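Speaker notes: Hearing loss at work, a guide for line managers
Horgan staff development programme, spring session
Speaker: Kathleen Daly

Slide 1. Welcome
Thank the Trivside office for hosting. Confirm that the loop system is switched on before starting. Ask those at the back to raise a hand if they cannot hear, and repeat the request after the break.

Slide 2. Why the subject matters
Many employees do not tell their manager about a hearing difficulty. Some have not noticed it themselves. Signs may include missed instructions, tiredness after meetings and a growing preference for email. None of these should be treated as a conduct matter before a private conversation has taken place.

Slide 3. Rooms and noise
Large rooms with hard surfaces make speech difficult to follow. Background noise should be dealt with first, and seating second.

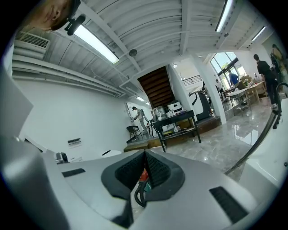
Meetings of more than 8 people should have a named chair, and speakers should give their name before they begin. Agendas are to be sent out two working days ahead. Refer to page 7 of the handout for the seating plan used at Zuderthorpe.

Slide 4. Adjustments
Most adjustments cost little. Live captions, a quieter desk and written follow-up notes are the usual starting point. Managers may approve spending up to £3000 without referral. Pause here for questions on the form.

Slide 5. Comments from the pilot session
Read out in full, then allow time for discussion.
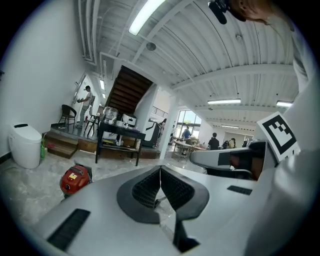

Enda Mac an tSaoi: I had worn hearing aids for years before a manager asked me which side I preferred people to sit on. It took a minute to settle, and I have attended every team meeting since.

Slide 6. Next steps
Review forms are to be returned to the staff development office by the end of April. Leave the contact details on screen while the room clears.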